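ok finally home with a suitcase full of sand, so a few posts on our week in Civari while I still remember it all!

First thing: take the ferry. We nearly booked the flight and I'm so glad we didn't. 95 minutes on the slow boat, open deck, coffee in a real cup, and then you come around the headland and the whole town is stacked up the hill in front of you. I may have squealed.

Sit on the left side going out. The right side is nice too but you mostly get open water.

We stayed at the Ferance, up near the old chapel. Small rooms, huge windows, breakfast until 11 (bless them). It's a climb with bags, so if your knees complain get the little bus from the harbor. It runs every half hour, except Sunday, when it runs when it feels like it.

Best thing we did all week was the Stelmakh trail. 879 steps from the harbor to the lookout, painted on a sign at the bottom as if that's a selling point. Start by 7 in the morning in July. We started at 9 and I was the color of a tomato by the second bench. 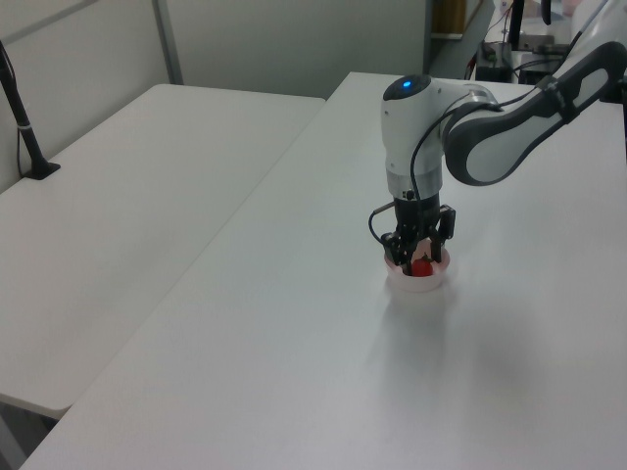 But the top!! You can see both bays and the ferry coming in like a toy, and there's a woman up there selling cold lemon soda out of a cooler. I would have paid anything. She also had plums.

Going down is harder on the legs than going up, by the way. Bring shoes with grip, I saw two people doing it in flip-flops and I worried about them all through lunch.

Speaking of lunch: Graltden, the blue door behind the fish market. Get the grilled squid and the potatoes with dill. We went three times in six days and the third time they brought us dessert without asking, some kind of warm cherry thing with cream. Still thinking about it.

Huge thanks to Khrystyna-Mariia Stasiv, who replied to my very long message back in spring and told me to skip the big beach and walk ten more minutes to the pebble one. She was so right. Clear water, shade after 3, and room to spread out a towel. Water shoes though, please, the pebbles are no joke.

A few people asked about money. The two of us spent 700 on food and getting around, with the room on top of that, and we ate out every single night. You could do it for a lot less if you like picnics, the bakery by the bus stop does a great cheese pie.

Will do the snorkeling day tomorrow, I have to sort through 300 photos of the same fish first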